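Courtyard Table Trials: Mouse Placement Fault

The Grarudell handling group carried out outdoor trials of its hand-held gripper on Saturday, July 2, 2022. The task was to lift a computer mouse and set it on a mouse pad. The log recorded an early release fault, in which the fingers opened before the load had reached the pad. Hayley Garside halted the session after the second entry, and no injury was reported.

The group's standing rule is that objects are handled over the tabletop only.
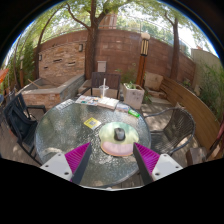 Natalie Stockdale reviewed the log against the release threshold, which had been set to 4 in place of 2. The setting had been carried over from indoor work at Mottram and was not checked on arrival.

Mouse between the fingers, over the pebbled glass.
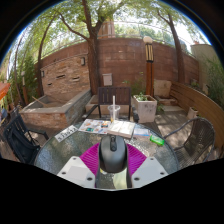
Fault Review

Glare on glass was considered as a second cause. Sunlight reflects strongly from the table, and Inmaculada Urquijo has asked that it be noted in all outdoor records.

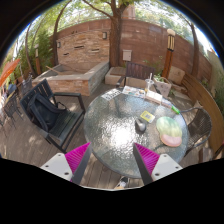 Trials will resume in October, subject to approval by Hedvig Eklund. Thresholds must be read aloud and entered on the Hunero sheet before each session. Enquiries should be addressed to Dorothy Haslam at the Gavton office.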